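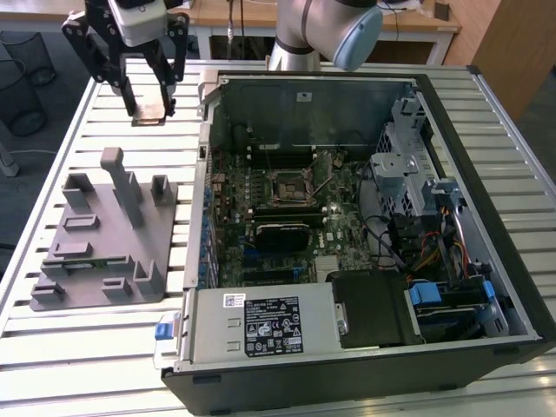
Birhane Repair Center
@birhanerepair · Oct 28, 2022
The Center is pleased to share notes from its October program on desktop computer refurbishment. Posts follow in this thread. Questions may be left under any of them.

Birhane Repair Center
@birhanerepair
Desktops accepted under the program are donated by offices and schools in the Udau district. Each one is logged at intake, given a paper tag and assigned a place on the shelf until a bench is free.

Birhane Repair Center
@birhanerepair
Work on the inside of a tower is done with the case on its side and the side panel off. The power cord is unplugged first, and the power button is then held down for several seconds. Panels are stored upright with the matching tag taped to the inner face.

Birhane Repair Center
@birhanerepair
The processor socket deserves particular care. When a socket is empty, please keep fingers, sleeves and loose screws away from it. A bent contact can end the useful life of an otherwise sound board.

Birhane Repair Center
@birhanerepair
Processors are kept in lidded trays until they are needed. They are handled by the edges only. The retention lever is lowered slowly and should never be forced — if it resists more than usual, stop and ask the bench lead.

Birhane Repair Center
@birhanerepair
Memory comes next. Our Plorkuleck checklist, which many of you have requested, asks for the notch in the module to be matched with the key in the slot before any pressure is applied.

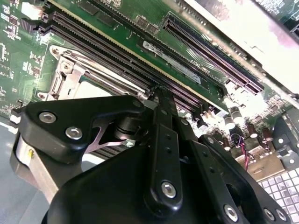
Memory module at the slots, October refurbishment program.

Birhane Repair Center
@birhanerepair
Pressure on a module should be even along its top edge. Both ends must be fully home before the machine is powered on. A module that sits at an angle is to be taken out and started again.

Birhane Repair Center
@birhanerepair
Please do not peel labels from memory modules. Capacity and speed are often printed there, and the testing desk relies on them when sorting mixed donations.

Birhane Repair Center
@birhanerepair
Contacts are cleaned with a dry, lint-free cloth. Pencil erasers are no longer permitted at the benches. Crumbs were found in slots on 2 machines last season.

Birhane Repair Center
@birhanerepair
Program coordinator Amanuel Yilma reports that 33 desktops have passed final testing this month. These will go to the reading rooms at Tostent, where the older machines are due for replacement.

Birhane Repair Center
@birhanerepair
The long-term goal remains 1000 refurbished desktops. Donors are reminded that drives should be erased before delivery. Where this is not possible, please mark the intake form and our staff will do it.

Birhane Repair Center
@birhanerepair
Monitors, printers and laptops cannot be accepted at present. Keyboards and mice are welcome, provided the cables are intact.

Birhane Repair Center
@birhanerepair
Printed copies of the checklist are available at the front desk in Udau. The revised edition adds a page on cooling fans and a larger diagram of the memory slots.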